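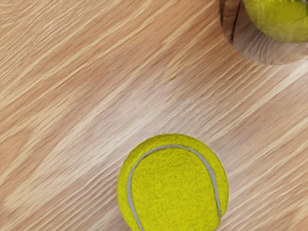
Attachment 1 - simulator view, tabletop sort task, one ball on the table and one in the glass container

Ticket: Glass container not detected, second ball counted as loose
Product: Plidwood tabletop simulation kit (trial license)
Opened by: Skusbridge evaluation desk
Opened: 10/09/2026
Priority: Normal
Status: Closed, workaround accepted

Problem as reported
We are trying out the Plidwood kit before deciding on a full license. The ball sort task loads and renders fine, but the built-in checker gets the state wrong. It should report one ball on the table and one in the container. It reports 2 loose balls and no container. The planner then tries to pick the ball that is already in the glass and the run stops with "target blocked."

Setup
Kit installed with default settings. Wood table surface, clear glass container, tennis balls from the standard object set. Task camera left where the installer put it. No custom code on our side except the export script.

Reply from Plidwood support
Thanks for the attachment. In this view the container is in the upper right corner and runs past the top and right edges, so the checker only gets part of the rim. The near ball also runs past the bottom edge. Clear glass over pale wood gives the checker very little to work with at the best of times. Please try the following and send back the run log after each step.

1. Raise the task camera one notch and rerun.
2. Set the transparent object pass to On. It ships Off in the trial.
3. If neither helps, swap the clear glass for the opaque container and rerun.

Customer update
Step 1: container found in 4 of 100 runs. Still not usable.
Step 2, with the camera still raised: container found in every run of the next 100. Render time per frame went up, and we would like to know by how much we should expect on the smaller Restatside machine.
Step 3: not tried.

Reply from Plidwood support
Good to hear. The extra render time depends on the graphics card, so we can't give one figure. You can limit the pass to the first and last frame of each run - look for "pass range" in the task file. The checker only reads those two.

Customer update
Pass range set. Ran 200 on the Restatside machine, no wrong counts and no blocked targets. Speed is close to what we had before.

Two notes for the review. The transparent pass should be On by default for any task that includes glass, or the trial guide should mention it. The message "target blocked" sent us looking at the gripper settings for most of an afternoon.

Internal note
Guide change passed to the Muriithi docs team, planned for the November release. Error text logged as a separate request. Closing this one - reply to reopen.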